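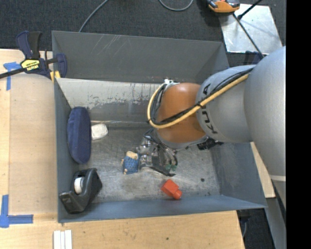

Toy sorting at Pitthorpe

The Pitthorpe store takes in donated toys from June to December and sorts them before they go out to playgroups. Soft toys and dolls go through the metal bins first, then to the shelves. This page was put together by Glória Simões on Jun 24, 2022.

The small doll with the blue patterned body is listed as item 147. It is logged under dolls and figures, small.

The bins are painted metal, open at the top, with sloping sides. The paint has worn through to bare metal on the floor and in patches on the walls. They are still sound, and Albertina Cunha has asked for them to be repainted in the winter — blue-grey again, to match the racking.

Small toys are kept apart from the large ones and bagged by age group. Anything with a loose button or an open seam goes to the mending shelf.

The list stands at 425 items, with 23 waiting for repair. More pictures will be added once the Garrido Road boxes have been sorted.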